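Moving the Sorby Car: Final Report
Inger Þrastardóttir and Leonie Mösli
Spring project, Local History and Planning

1. What we set out to do

The town of Clustuma owns one railroad passenger car and no railroad. The car sits on a stub of track behind the old Sorby feed mill, where it has been waiting to become a museum since before either of us could drive. Our project was to work out how it might be moved to the depot lot on Overgaard Street, what that would cost in effort if not in money, and whether anybody still wanted it.

We had planned to spend one month on this. The first month went to finding out who had the key.

2. The car

It is a wooden-bodied coach on a steel underframe, 80 feet long over the couplers. We measured it twice, the first time with a tape that ended well before the coach did. The roof is sound at one end. The floor is good enough to walk on if you have been shown where. 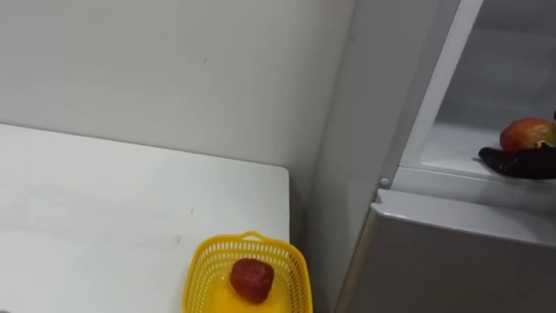

The depot lot is longer than the car, which was a relief, but the turn into it from Overgaard Street is tight. Leonie drew the turn at scale and pushed a cardboard coach through it on the kitchen floor. The cardboard coach took out a mailbox and the corner of the bank. With the approach made from the alley instead, it clears everything except one utility pole, and the pole is already leaning in a helpful direction.

3. Asking people

We left a short survey at the library, the diner and the Skundia hardware store through March. We printed 200 forms and got 169 back, a rate our instructor called suspicious until we explained that the diner had been handing them out with the check.

Most people were in favor of moving the car. Fewer were in favor of moving it past their own house. Several used the comment space to tell us about a relative who had worked for the line, and those turned out to be the best thing we collected. One woman wrote across the back of two forms about riding to her first job with a hen in a box – we have put her account in the appendix, unedited. 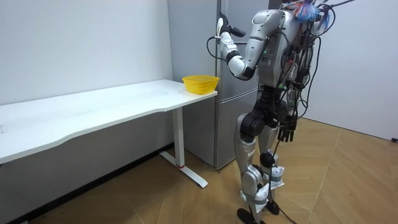

4. Road or rail

Going by rail was ruled out early, as the track between Sorby and the depot is now a bike path. Going by road means lifting the body off its trucks and hauling the two parts separately. A hauler we spoke to by phone said it could be done before breakfast, starting at 4 a.m., with the overhead lines raised at two crossings. He asked what shape the underframe was in. We said it looked fine. He asked what we were studying.

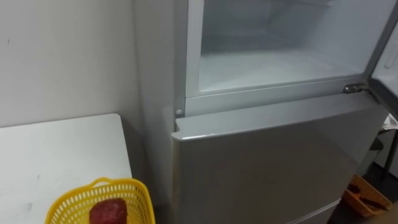
An underframe inspection is therefore our first recommendation. The second is that new track be laid at the depot before the move and not after it, a point we would have thought too obvious to include before we read the previous plan.

5. What we got wrong

We underestimated permits. We also assumed the mill owner would be glad to see the car go, when he has in fact grown fond of it and keeps his ladders inside. He has agreed in principle to part with it if somebody finds him a shed.

Our drawings, the survey forms and the cardboard coach are with the department office. The coach is missing a wheel.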